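공동 운반 중 그립이 풀리지 않을 때의 대처와 원인 점검

최종 수정: 9월 18일 수요일

인쇄하기 | 이메일로 보내기

이 문서는 휴머노이드와 작업자가 탁자 같은 가벼운 가구를 마주 잡고 옮기다가 로봇의 손이 열리지 않는 경우를 다룹니다. Varalley 작업실에서 6월에 같은 증상이 2회 발생했고, 두 번 모두 부상은 없었지만 한 번은 상판 모서리가 눌려 탁자를 교체했습니다. 아래 절차는 그때의 기록을 바탕으로 Iwona Marciniak가 초안을 쓰고 Paavo Sjöberg가 제어 쪽 내용을 보완한 것입니다.

대상 독자는 운반 시험에 직접 들어가는 작업자와 콘솔 담당자입니다. 로봇 기동 방법과 보행 설정은 Kiani 콘솔 설명서를 따르고 여기서는 반복하지 않습니다.

증상

운반이 끝나 '놓기' 명령을 보냈는데 한쪽 손만 열리거나 양손 모두 닫힌 채로 남습니다. 콘솔에는 코드 748이 뜹니다. 코드가 뜨지 않고 손만 닫혀 있는 경우도 있으니 화면만 보고 판단하지 마십시오. 손이 닫힌 상태에서 로봇이 자세를 바로잡으려고 하면 그 힘이 탁자를 통해 작업자 쪽으로 그대로 전달됩니다. 6월의 첫 번째 사례에서 작업자가 가장 먼저 느낀 것도 탁자가 몸 쪽으로 밀려오는 느낌이었습니다.

시작 전 준비

콘솔 담당자를 따로 둡니다. 탁자를 잡은 사람이 콘솔을 겸하지 않습니다. 콘솔 담당자는 정지 버튼에 손이 닿는 곳에 있어야 하고, 운반이 끝날 때까지 자리를 옮기지 않습니다.

머리 쪽 케이블 묶음과 바닥 케이블을 확인합니다. 바닥 케이블이 이동 경로를 가로지르면 작업자가 뒤로 물러나다가 밟기 쉽습니다. 고리 모양으로 말린 부분은 펴서 벽 쪽으로 붙여 둡니다.

작업자는 발등을 덮는 신발을 신고, 소매나 끈이 상판 모서리에 걸리지 않게 정리합니다. 탁자 위에는 물건을 올려 두지 않습니다.

놓기 신호는 말로 정합니다. 우리는 작업자가 "내려"라고 하면 콘솔에서 팔을 낮추고, "놓기"라고 하면 손을 엽니다. 두 말을 섞어 쓰지 마십시오.

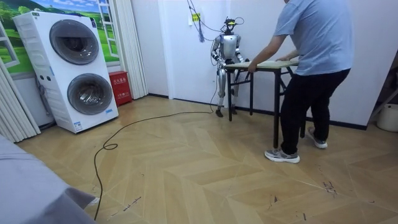 탁자를 사이에 두고 마주 잡은 로봇과 작업자. 바닥 케이블이 왼쪽으로 휘어 있다.

손이 열리지 않을 때

1. 작업자가 큰 소리로 "정지"라고 말합니다. 콘솔 담당자는 보행과 팔 동작을 일시 정지합니다. 이 단계에서 전원을 끊으면 안 됩니다. 전원이 끊기면 무릎과 팔의 유지력이 사라져 로봇이 탁자 위로 쓰러질 수 있습니다. 다만 사람이 끼였거나 로봇이 계속 밀고 들어오면 바로 비상 정지를 누르고, 작업자는 옆으로 빠집니다.

2. 탁자 다리가 바닥에 닿아 있는지 봅니다. 떠 있으면 작업자가 자기 쪽을 먼저 천천히 내립니다. 로봇 쪽은 콘솔에서 팔 높이를 조금씩 낮추어 맞춥니다. 로봇 쪽 다리를 발로 눌러 내리지 마십시오.

3. 탁자가 바닥에 놓이면 작업자는 손을 떼고 로봇 팔이 닿지 않는 거리까지 물러납니다. 탁자를 당겨서 빼내려고 하지 않습니다. 두 번째 사례에서 상판이 눌린 것은 이때 당겼기 때문입니다. 손가락 힘 제어는 당기는 힘을 미끄러짐으로 받아들여 더 세게 쥡니다.

4. 콘솔에서 힘 제어를 끄고 위치 제어로 바꾼 다음 한 손씩 엽니다. 왼손을 열고, 완전히 벌어진 것을 눈으로 확인한 뒤 오른손을 엽니다. 양손을 함께 열면 로봇이 탁자에 기대고 있던 경우 앞으로 기울 수 있습니다.

5. 그래도 열리지 않으면 상부 지지 줄에 하중을 옮기고 손 모터의 전원만 차단합니다. 줄이 팽팽해진 것을 확인하기 전에는 차단하지 않습니다. 전원이 내려간 손가락은 손바닥 쪽이 아니라 손등 쪽에서 밀어 엽니다. 이 작업은 두 사람이 하고, 한 사람은 로봇의 몸통을 지켜봅니다.

6. 로봇을 뒤로 물리기 전에 양손이 상판에서 완전히 떨어졌는지 다시 봅니다. 손끝이 상판 아래에 걸린 채 후진하면 탁자가 끌려옵니다.

원인 찾기

6월의 첫 번째 사례는 손목 힘 센서의 영점이 틀어져 있었습니다. 기동 직후 빈손으로 영점을 잡아야 하는데, 손이 이미 탁자에 닿은 상태에서 잡았습니다. 제어기는 물건의 무게가 남아 있다고 보고 놓기를 거부했습니다. 로그에서 영점 설정 시각과 첫 접촉 시각을 비교하면 바로 드러납니다.

두 번째는 영점에 문제가 없었습니다. Arsalan Rizvi가 로그를 다시 읽어 보니 놓기 명령이 도착했을 때 탁자가 아직 수평이 아니었고, 작업자 쪽이 낮아 상판 두께 방향으로 힘이 걸려 있었습니다. 손가락이 열리려다 부하 한계에 걸려 다시 닫혔고, 같은 동작이 몇 차례 되풀이된 뒤 748이 떴습니다. 작업자 쪽에서는 탁자가 떨리는 것으로만 느껴졌습니다.

점검은 다음 순서로 합니다.

- 로그에서 영점 설정과 첫 접촉의 순서를 본다.
- 놓기 명령 시점의 좌우 손목 힘 값을 비교한다. 차이가 크면 탁자의 기울기부터 의심한다.
- 손가락 패드에 상판 조각이나 접착 성분이 묻었는지 본다.
- 손목 커넥터를 뽑았다가 다시 끼우고 고정 나사를 조인다. 이 작업은 전원을 내린 뒤에 한다.
- 케이블이 걸려 팔이나 머리가 당겨진 흔적이 있는지 본다.

재시험

원인을 찾았더라도 바로 사람과 함께 운반하지 않습니다. 탁자를 바닥에 둔 채 로봇만 쥐고 놓기를 6회 반복하고, 한 번이라도 실패하면 처음부터 다시 점검합니다. 통과하면 작업자가 반대편을 잡고 제자리에서 들었다 내립니다. 이동은 그다음입니다.

Dekumgate 손 모듈을 교체했다면 패드 길들이기가 끝나지 않아 쥐는 힘이 높게 나올 수 있습니다. 이 경우에는 상판이 무른 탁자를 쓰지 마십시오. 어느 정도 써야 값이 안정되는지는 Undstead 쪽에서 확인 중이며 아직 답을 받지 못했습니다.

기록 남기기

부상이 없어도 사고 기록을 작성합니다. 발생 시점의 로그, 작업자와 콘솔 담당자의 이름, 탁자 상태, 위 절차 중 몇 번에서 손이 열렸는지를 적어 Natália Magalhães에게 보냅니다. 로그는 로봇을 다시 기동하면 덮어쓰이므로 재기동 전에 따로 저장해야 합니다.

문의: Varalley 작업실 안전 담당 Natália Magalhães | © Varalley | 맨 위로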